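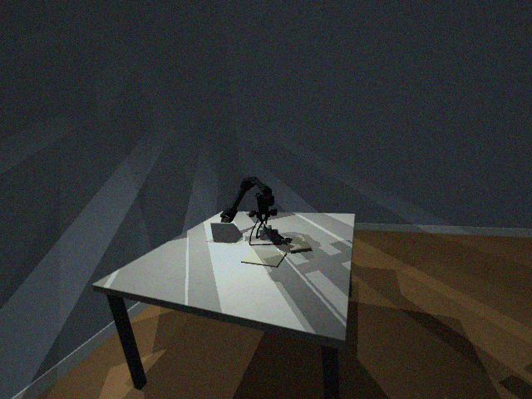

Figure 2. The simulated workcell: black arm on a square table, with the dark grey pad, the cream tile and a third flat object.

3.2 Simulated workcell

Students on the Dretar module wrote their controllers in simulation first and moved to the bench arm in November. Each group was given the same room, table and arm (Figure 2) and had to bring the gripper to a named object without touching the others. Lighting was changed between episodes, so strong streaks and shadows could fall across the tabletop. We kept these in on purpose – earlier groups had tuned their colour thresholds to one lamp setting and could not explain why they failed under another.

The scene files were built by Gaetano Greco from the course's older Jakab set. Eleven groups took part and submitted 283 episodes, of which 182 met the logging rules and are used below. Episodes with missing joint readings were dropped. Groups could change the approach height and the speed limit but had no access to object positions, which they had to estimate from the rendered views.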